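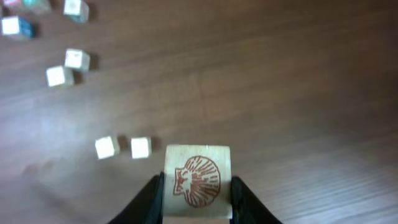 Scallop shell block from the Paston picture set, held in a black gripper, with a brown wooden table behind.

3 min read

The Paston set has 16 picture blocks in unfinished wood, with a stated box weight of 400 g. I used it for a month of matching and stacking games.

Finish: the wood is pale with a faint grain, and the top edge of the shell block is slightly rounded. No splinters on any piece. With no varnish, fingerprints show after a week or two, and a damp cloth raises the grain.

Print: reddish-brown line work. The ribs of the shell are thin and parallel and the small ears at the hinge are legible. The drawing fills most of the face, so it reads well from across a table. Single-color printing makes two of the leaf designs hard to tell apart.

Stacking: stable to nine blocks on a level surface. The Zutau set I tested earlier managed seven.

Storage: the lid is tight and the box has no divider. Replacement blocks are sold singly.

Rating: 4 out of 5.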